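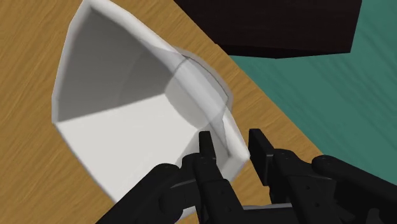
Abb. 7.1: Schale und Greifer in der Simulation, Blick von oben auf die Tischplatte

Kapitel 7
Eine Schale am Rand fassen

Wer bis hierher mitgearbeitet hat, kann einen simulierten Arm an einen vorgegebenen Punkt fahren lassen, und das ist schon eine ganze Menge - freuen Sie sich ruhig ein wenig darüber, bevor wir es Ihnen nun schwerer machen. In diesem Kapitel geht es um das Zugreifen, und zwar an einem Gegenstand, den jeder aus der Küche kennt und der trotzdem mehr Ärger bereitet als alle Würfel aus Kapitel 6 zusammen.

Die Aufgabe stammt aus der Robotik-AG in Clandholm, die Wanpen Inthanon seit vielen Jahren mit großer Geduld leitet. Ihre Gruppe hatte sich für den Schülerwettbewerb Nudutine angemeldet und übte den ganzen März hindurch nur diesen einen Griff: ein Finger innen, ein Finger außen, die Wand der Schale dazwischen. Im Gruppenheft steht unter dem 8.2.22 der erste Eintrag dazu, in schöner runder Schrift: »Schale kippt. Warum immer nach links?« Die Antwort auf diese Frage werden Sie in Abschnitt 7.3 selbst herleiten, und wir verraten sie hier noch nicht.

Bis zum Wettbewerb kamen 1.054 Versuche zusammen, alle in der Simulationsumgebung Pandeo gerechnet und alle gespeichert, auch die peinlichen. Für unsere Übungen haben wir 300 davon ausgewählt; Sie finden sie im Begleitmaterial im Ordner »Hemmin«, benannt nach dem Team.

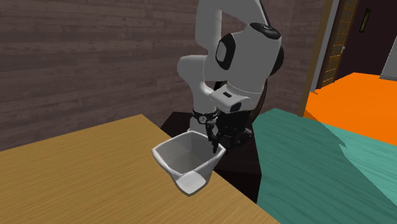
Bevor Sie den ersten Versuch laden, nehmen Sie sich bitte ein Blatt Papier und zeichnen den Rand einer eckigen Schale mit abgerundeten Ecken von oben. Markieren Sie 2 Stellen, an denen Sie selbst mit Daumen und Zeigefinger zugreifen würden, und notieren Sie daneben, aus welcher Richtung Ihre Hand käme. Heben Sie das Blatt gut auf - wir brauchen es in Abschnitt 7.2 wieder, wenn wir aus Ihrer Skizze die Griffpose mit Position und Orientierung berechnen.

Vorausgesetzt werden die Koordinatensysteme aus Kapitel 4 und die Drehmatrizen aus Kapitel 5. Wer bei den Drehungen noch unsicher ist, blättert am besten in Ruhe zurück und rechnet Aufgabe 5.8 noch einmal durch.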